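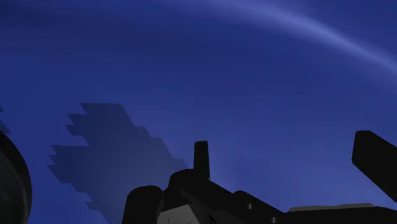 Czesław Jasińska writes that vinegar did more for a smelly pair of wrestling knee pads than any of the sprays, and asks what else from the kitchen is safe to use on ring gear. Vinegar is fine on most pads. Mix one part white vinegar with two parts cool water, soak the pads for half an hour, then rinse until the smell of vinegar is gone. Never mix it with bleach.

Knee and elbow pads
Turn them inside out before washing. Use a mesh bag, cold water and a small amount of liquid detergent. Skip fabric softener, it coats the fibers and holds on to sweat. Press the water out with a towel — don't wring, or the foam will fold and stay folded. Dry them flat, away from the heater.

Boots
Pull the laces out and wash them with the pads. Wipe the uppers with a damp cloth and a drop of dish soap, then go over them again with plain water. Stuff them with newspaper and change it after 3 hours. If the boots are leather, put on a thin coat of conditioner once they are dry. An old toothbrush gets the grit out of the sole.

Singlets and tights
Rinse in the sink the same night if you can. Blood comes out with cold water and a bit of plain soap; hot water sets it. Most spandex can go in the machine on gentle, but never in the dryer. Metallic prints should be washed by hand, inside out, for no more than five minutes.

Tape residue
Rub a little cooking oil into the sticky patch on a vinyl bag or a hard buckle, leave it 5 minutes, and wipe. Wash off the oil with dish soap. Keep oil away from suede and from anything you plan to tape again that day.

Home mats
Sweep first, then mop with the cleaner the mat maker recommends. Let the mat dry fully before rolling it up. Small tears in the vinyl can be patched with mat tape — round off the corners of the patch and they won't lift.

The gear bag
Empty it when you get home. Leave it unzipped overnight with an open box of baking soda inside, and replace the box every couple of months.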